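Robotic Workcell Inspection Checklist, with Inspector Comments
Oltden Automation Safety Office
Site: Unesberg, Building C
Subject: Dropped-object fault, two-finger gripper, simulated pick-and-place cell
Inspector: Coralie Donnelly
Reviewed by: Corey McPhee
Period: January

Purpose

This checklist was completed after the gripper release fault recorded in the Wavasik simulation cell. The same control software is scheduled for transfer to the physical cell at Unesberg. Transfer is on hold until every item marked OPEN has been closed and countersigned.

Summary of the fault

During an overnight run of 1,490 simulated picks, the controller logged 1,268 normal completions and 153 releases without a release command. The remaining picks ended in time-out. In each of the 153 cases the fingers opened while the arm was still in motion, and the run continued to the next pick without an alarm. The absence of an alarm is treated as the more serious finding.

Section 1. Documentation

1.1 Current software version recorded in cell log. PASS

1.2 Risk assessment covers loss of grip during travel. FAIL
Comment: The assessment covers loss of power only. Loss of grip with power present must be added before transfer.

1.3 Operating instructions available to all shifts. PASS
Comment: Night shift copy was an earlier revision. Replaced during the inspection.

Section 2. Gripper and fingers

2.1 Finger model matches the drawing supplied by Montoya. PASS

2.2 Open and closed positions agree with commanded values. PASS

2.3 Grip force remains above the set minimum during travel. FAIL
Comment: Force drops below minimum when the wrist turns and the arm slows at the same time. The controller reads the drop as a completed placement and opens the fingers. See 3.2.

2.4 Contact between finger and object is confirmed before lift. OPEN
Comment: Confirmation is taken from finger position alone. A second signal is required.

Section 3. Control and alarms

3.1 Emergency stop halts all axes. PASS
Comment: Tested 2 times, once at rest and once at full travel speed.

3.2 Release permitted only inside the placement zone. FAIL
Comment: No zone check exists in the release routine. Mr. McPhee has asked that the check be placed in the safety layer -- not in the task program, where it could be edited by an operator.

3.3 Unexpected release raises an alarm and stops the run. FAIL
Comment: The event is written to the log at the lowest level and is not shown on the operator screen.

3.4 Restart after a stop requires a deliberate operator action. PASS

Section 4. Work surface and object recovery

4.1 Work surface clear at start of run. PASS

4.2 Dropped objects detected before the next pick begins. FAIL
Comment: The controller assumes that an object leaves the gripper only at the placement point. It does not search for the object elsewhere.

4.3 Camera views saved with each fault record. PASS
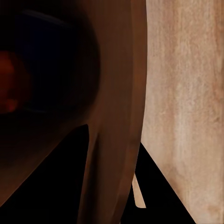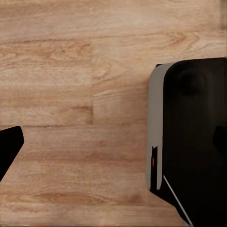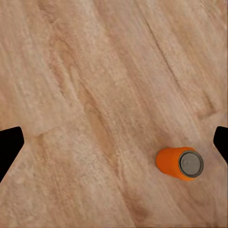
Object recovery remains the least developed part of the Wavasik procedure, and Ms. Donnelly has asked that it be rewritten in full. The present text tells the operator to clear the surface and resume, with no instruction on the position in which an object may be found. A can lying on its side between the open fingers, as the orange one does in the last view with its gray lid toward the right finger, calls for a different approach than a can standing upright. The revised procedure shall state the permitted approach for each position and shall require a stop when the position cannot be determined. It shall also state who may authorize a restart -- the present text leaves this to whoever is at the station.

Section 5. Actions required

5.1 Add loss of grip during travel to the risk assessment. Owner: Donnelly. OPEN

5.2 Add placement zone check to the safety layer. Owner: McPhee. OPEN

5.3 Raise unexpected release to a stopping alarm. Owner: McPhee. OPEN

5.4 Rewrite object recovery procedure. Owner: Donnelly. OPEN

5.5 Repeat the overnight run at the same travel speed after 5.2 and 5.3 are closed. Any release outside the placement zone returns this checklist to Section 2.

Result of inspection: NOT APPROVED FOR TRANSFER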